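Home | Projects | Reports | Equipment | Contact
Search this site Go

Berari pick-and-pack trial: where we are in April

Hi all, and thanks for being patient while the controller was out for repair! I've got real numbers for you now, plus a few gripes.

The short version is that the Civcombe fingers are winning. We ran 1000 moves with them and dropped 37 boxes. The old Bautista pair dropped 100 over the same number of moves, and most of those went in the last third, when the pads had started to polish up and the boxes would just slide out on the turn. I've left the pads as they are for now so we can see how bad it gets (the lab bench is not happy with me).

The job is the same one you signed off on: small black product boxes, a white tray and an open cardboard box. Glossy packaging was your request and it's a good test, though I've grumbled about it plenty. The wrist camera does fine over the tray if the lights are turned down a notch. Over cardboard it's another story. When the arm gets in close the focus goes soft, and the Adulent controller then takes its sweet time deciding where an edge is. I tried a shorter lens setting and it helped near the bottom of the box and made everything else worse, so I put it back.

Speed is the other thing. I've been pushing the travel moves faster than we planned, and the side camera smears badly at that rate. It doesn't hurt the picking, but it makes the footage a pain to review. I'd like to spend some of the leftover parts money on a camera with a shorter exposure. The quote is $3036 with the mount and cable, and that still keeps us under budget for the quarter.

Next up is the angled approach for boxes sitting tight against each other, then a longer run with the Civcombe fingers only. I also owe you the wear measurements, and they'll come with the next report.
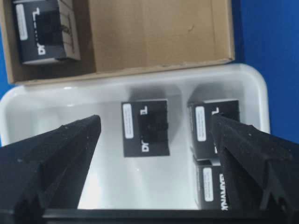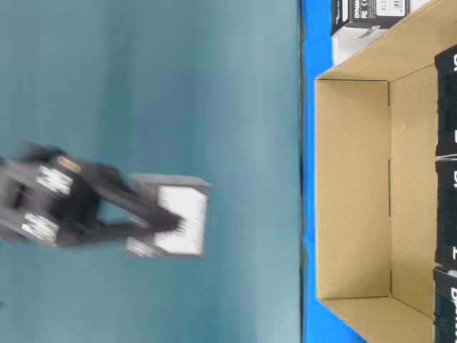
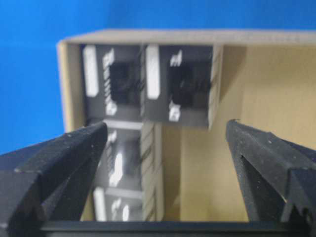
Berari trial: wrist camera over the tray (first), side camera with a box in the gripper (second), wrist camera over the cardboard box, out of focus (third).

Related reports
Bautista finger pads: wear notes
Adulent controller setup and repair log
Berari trial: original plan and budget
Lighting tests for glossy packaging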